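**1/** Right, thread about the student gripper project because people keep asking and I keep answering in DMs. Boxing Day, 26 December 2020, I have leftovers and a laptop. Go.

**2/** Who: four of us from the robotics club at Kirkside. Me, Tamara Palamarchuk, Firouzeh Kazemi, Iason Panagiotou. Supervisor is Ingvar Damgaard, who answers emails at five in the morning and wants replies by six.

**3/** What: we teach a gripper to pick up kitchen things by showing it. You hold the gripper tool in your hand, camera on it, and you do the job yourself. Grab, lift, put down. Over and over. Then the software tries to learn from the recordings.

**4/** The competition is the Brøndum Cup, student section. Heats in March. Task sheet says "clear and lay a table for one". Sounds like nothing. It is not nothing.

**5/** Parts money: 300 from the club, 355 from a bake sale that Firouzeh ran almost on her own (the cardamom buns did it). Most went on fingers, cable and a second camera after I dropped the first one. Sorry again all.

**6/** The project is called Fillis. Don't ask, it was a vote and I lost.

**7/** So far 2,875 recordings. Plates are fine. Spoons are fine if they're not touching each other. Mugs are the problem. Mugs have been the problem since October.

**8/** Why mugs: shiny, round, handle could be anywhere, and once you get close the camera sees basically only mug. No table to judge by. The far wall of a pale cup is one big blank and the software has nothing to hang on to.

**9/** Worst is the black one with the light inside. Gloss rim throws streaks back at you, the bottom throws back a bright ring, and there's a little dark smudge on the inside wall that at least gives you *something* to track. Please nobody scrub it.
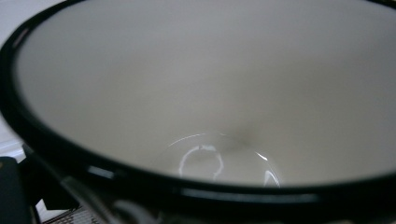

## what we've tried, in no order

**10/** Matte spray on the mugs. Worked. Also banned, page 16 of the rules, objects must be "as found in a home". Iason read page 16 after he'd sprayed the lot. They live at his flat now as pen pots.

**11/** Softer lights. Tamara taped baking paper over the lamps. Big hard glints went away, small ones stayed. Keeping it for practice but we can't take it to the hall so it's a bit of a cheat tbh

**12/** Slower approach. When I hold the gripper I rush the last bit, everyone can see it in my recordings. Firouzeh is the slowest and hers train best. So now the rule is: go at Firouzeh speed. Count in your head if you have to.

**13/** Coming in from the side and not from over the top. Better view of the rim for longer. But then the body of the mug hides the finger nearest you and you sort of guess when to close. Mixed results, still arguing.

**14/** Stopping the recording higher up, before the mug fills everything, and letting the last bit run blind. Ingvar hates this. Ingvar may be right. On the flat white mugs it was good, on the tall ones it knocked them over, so.

## where we are now

**15/** Last full test before the break: spoons good, plates good, bowl good on the second go, mug no. Got the fingers over the rim and then just sat there. For ages. Iason made tea in a different mug while we waitd.

**16/** Bergþóra Hjaltadóttir from the Kirkano team was kind enough to look at our recordings over a call. (Yes they are rivals. Yes she's lovely.) Her note: too many of our mug clips start too close. Wants a run-in from further off so the handle is in view at least once.

**17/** Went back and checked. She's right. Loads of mine begin practically inside the cup. I'd been trimming the starts to save disk space. Me. I did that. Originals still on the old drive thank god

**18/** So job one in January is un-trimming. Job two is new mug recordings, with the handle in a different place every time. Tamara has made a chart with clock positions, twelve o'clock, one o'clock etc, and you tick it off as you go.

**19/** Job three, clean the lens between goes!! Cloth is on the hook by the door. It goes back on the hook. I'm looking at one person here and he knows.

## for anyone starting their own

**20/** Had a few messages from school clubs wanting to try this. Some bits, from us, ymmv:

- start with one object. one. we started with nine and it was chaos
- label files the same day. "mug_final_new2" means nothing by Thursday
- let everybody hold the gripper, not just the keen one, people move differently and you want that
- something with a bit of grip under the cup, or it slides when your finger touches it
- watch your own recordings back. boring. do it anyway
- read the rules BEFORE the spray paint

**21/** Someone asked do you need to be good at maths. Iason is. The rest of us are medium. Firouzeh does textiles and her hands are the best thing in the data set.

**22/** Someone else asked if the heats are in person. Don't know yet. Brøndum lot say they'll write to teams in the new year. If it's by video we film at Kirkside, if it's in the hall then Tamara's brother has a van.

**23/** If you've got an ugly shiny mug you don't want, we'll take it. Dark outside, light inside is the dream. Chips fine. Drop it in the crate outside the club room once the building's open, put your name on if you want it back.

**24/** Also after a spare memory card, any size, and a lamp that doesn't flicker.

**25/** Replies might be slow, my gran has just worked out video calls. More when we've got new recordings up.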